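The Noretti acupressure mat, tested over August

The Noretti is a foam mat covered in plastic spike discs, sold for relaxation and for stiffness in the upper back. I used it most evenings for a month, lying down for 14 minutes at first and up to 30 by the end. It weighs 865 g without the neck roll.

**Build**

The discs are glued. Two came off in the second week and went back on with ordinary fabric adhesive. The cover unzips for washing at 30 degrees, but the zip is short and getting the foam back in is slow work.

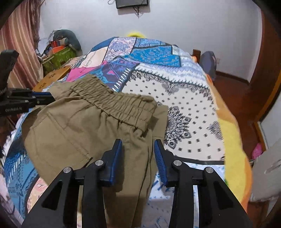
Spike height is the same across the whole mat. On a firm floor the pressure is sharp for the first few minutes, then fades to warmth. On a mattress it is much milder — beginners should start there, in a thin T-shirt.

**Effect**

I kept a note of how long I took to fall asleep. The times were slightly shorter on mat evenings, but I was also lying still with my phone in another room, and I can't separate the two. Muammer Akyol, who borrowed it for his lower back, noticed no change.

The leaflet mentions circulation and "toxin release". It cites no studies for either, and I would disregard both. Anyone with a skin condition, or taking blood thinners, should ask a doctor first.

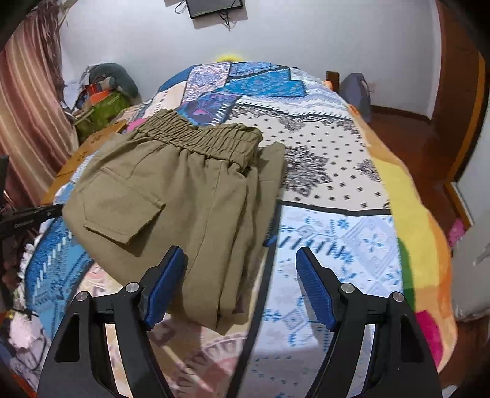 The neck roll is the weaker part. It is too hard and too high for me, and it slides on bare floorboards. The Kireria mat I had before came with a softer one, though its spikes were blunter.

**Rating:** 3 out of 5. Cover good, glue poor, roll not used after week one.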